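How to Clean a Stained Metal Bin Without Buying Anything Special

Every cleaning aisle has a shelf of sprays that promise bare metal in seconds. I have tried plenty of them and I'm still waiting for the seconds.

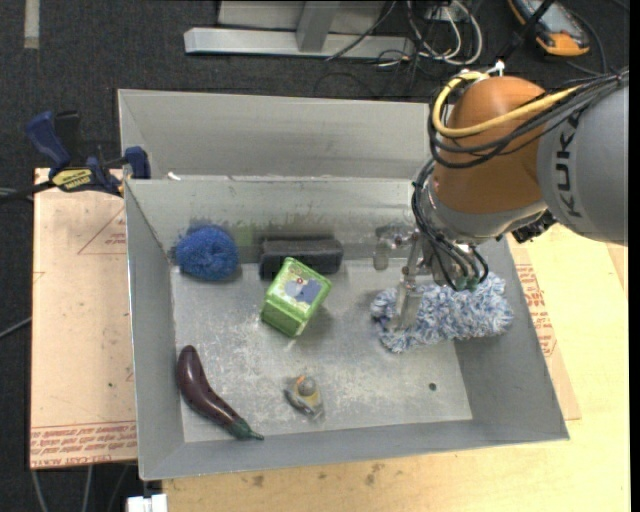

Start with what you already own: dish soap, baking soda, white vinegar, two old cotton rags and a nylon brush. If a recipe tells you to mix the vinegar and the baking soda together, skip it. The fizz looks busy, but the two mostly cancel each other out and leave you with salty water.

1. Empty the bin and knock out the dry dirt. Wipe the corners with a dry rag first. Grit dragged around under a wet one will leave new scratches.

2. Wash with warm water and a squirt of dish soap. Give it 8 minutes before you scrub. A lot of "stains" turn out to be old grease, and they're gone at this point.

3. For dark smudges, make a paste of baking soda and a little water. Rub gently and rinse. On painted metal, try a hidden spot first.

4. Green marks could be plant matter, paint, or something that rubbed off a copper fitting. Soap again, then a rag damp with vinegar for a couple of minutes on bare steel. Don't leave it longer, and keep it off galvanized metal altogether – it eats the zinc.

5. Rinse twice and dry right away, seams included. Water sitting in a folded edge does more harm than the stain did.

What about the pricey stuff? I bought a can of Dodus metal restorer one November and used it on half of a bin, with plain soap on the other half. I couldn't tell them apart the next morning. The Hustau wipes smelled nice and left streaks. Maybe you'll have better luck.

Scratches are another matter. No paste fills them, whatever the label says. You can sand them even with 110 grit and then something finer, but on a galvanized bin you'd be taking off the coating, so leave them alone.

If rust comes back within a month, look for the leak or the damp floor before you scrub again. And wear gloves. Cut sheet metal edges are sharper than they look.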